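Larkum Cemetery Walks, a pocket guide by Nayeli Espinoza
Review, March 2024

I bought this small book before my holiday in August, when I had two free afternoons in Larkum and did not know what to do with them. I like old cemeteries, and I like it when somebody tells me who is lying there. The guide has 231 pages and describes 40 graves of musicians, instrument makers and one quite unlucky circus conductor.

The writing is the best part. Espinoza does not make everybody a hero. Her chapter on the accordion builder Cervantes is honest about his debts and also about his bad temper, and I stood longer at his stone than I had planned.

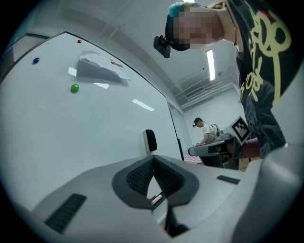 With the maps I was less happy. They are printed very small, and the path numbers are in pale grey, so in the shade of the trees I could hardly read them. Grave 403 in the Zirkenel section took me almost an hour to find. The map puts it left of the chapel, but it is on the right side, behind the water tap – a gardener showed me in the end.

The binding is good. I carried the book in my coat pocket, it got wet twice, and no page has come out. Opening hours and bus lines are at the back, and those I used were correct.

There is also a list of recordings for every musician, which I am still working through at home. The Pikari brothers were new to me and I have now ordered two of their records. I give it four stars out of five, and I would pay a little more for an edition with larger maps.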